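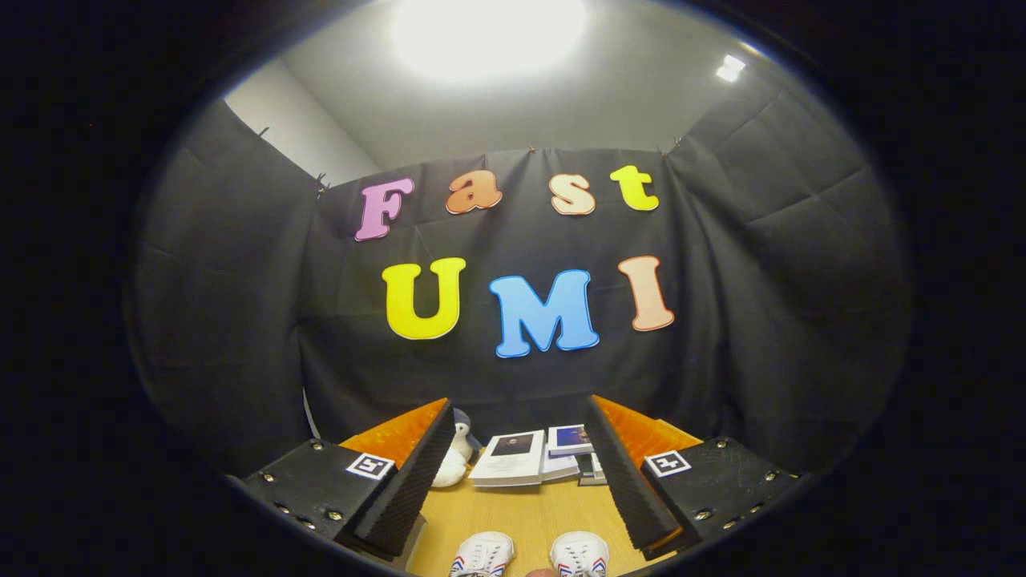

Figure 5.1 A display corner with a wooden table, a black cloth and foam letters in two rows.

Chapter 5
Backdrops and Lettering for a Small Display

Many small displays have the same base: one table, one cloth and a few words. A school fair, a shop window, a club evening or a reading corner can all begin in this way. In Chapter 4 we chose the table and decided how high it should stand. Now we turn to the surface behind the table, and to the words which we put on it.

The backdrop has two tasks. First, it hides the wall. Walls in public rooms often have sockets, old marks and notices, and the eye of the visitor goes to them very quickly. Second, it gives one quiet color against which the other things can be seen. In Figure 5.1 the cloth covers the back and both sides, and so the table stands in a kind of open box. We will call this arrangement a three-sided backdrop. A flat backdrop covers the back only. It needs less cloth, but visitors who come from the side can look behind it.

5.1 The choice of cloth

Black is the usual color for a first backdrop, and it is a good one. Yellow, pink, orange and light blue are all easy to read on it. Dark red, brown and navy are not, and a student who has only dark letters should choose a light cloth instead. In the workshop at Takthorpe, where much of this chapter was first taught, we keep one black cloth and one cloth of natural cotton, and these two are enough for nearly every display our students make.

Cloth has one weakness, namely that it shows how it was stored. A cloth that was kept folded will have sharp lines. A cloth that hangs from a few points only will sag between them, and the folds will run diagonally, as on the right side in the figure. Some teachers do not mind folds, and for a display of one afternoon I do not mind them much either. But folds behind letters make the letters harder to read, so the middle part of the cloth must be the smoothest part. Iron it last, and hang it first.

5.2 Hanging

Clips are better than tape for cloth. Tape holds well on paper and card, but on fabric it becomes loose after some hours, most of all in a warm room. Three clips can be seen on the upper edge in Figure 5.1: one on the left, one near the center and one on the right. This is the smallest number I would recommend for a three-sided backdrop. For a heavy cloth, take 5 and place the additional two where the cloth turns the corners.

Always begin at the center. Fix the middle clip, then pull the cloth to the left and fix it, then to the right. If you begin at one end, all the extra cloth arrives at the other end, and you must start again.

Dark clips disappear on a dark cloth. If only bright ones are available, turn them so that the narrow side looks to the visitor.

5.3 Letters

Foam letters are light and they keep their shape. They can be cut with scissors by older children, and with a knife by adults. The letters used in our exercises are of two heights. Words in capitals only, such as the lower row in the figure, look heavier than words in small letters. For this reason many designers put the capitals below and the mixed word above.

Two questions come up in every class. The first is whether all letters should have the same color. They need not. In the figure each letter of the upper row has its own color, and the word "Fast" is still read as one word. The second question is about the line. The "t" in this word is slightly higher than its neighbors, and the blue "M" in the lower row is slightly lower. In a playful display this does no harm. In a formal one, stretch a thread across the cloth before you fix the letters and take it away afterwards.

5.4 Light

Look at the ceiling before you decide where the table goes. A strong lamp overhead helps bright letters on dark cloth, but it can tire the eyes of a visitor who looks up from the table. Switch on every light that will be used on the day, walk to the place of the visitor, and read the words aloud from there.

Words used in this chapter

backdrop: the cloth, paper or board behind a display
sag: to hang down in the middle
row: a line of letters from left to right

Before you go on

Take a cloth and a table at home or in class. Hang the cloth in the flat way, then in the three-sided way, and write down which one took longer. Keep your notes for the exercise on page 200.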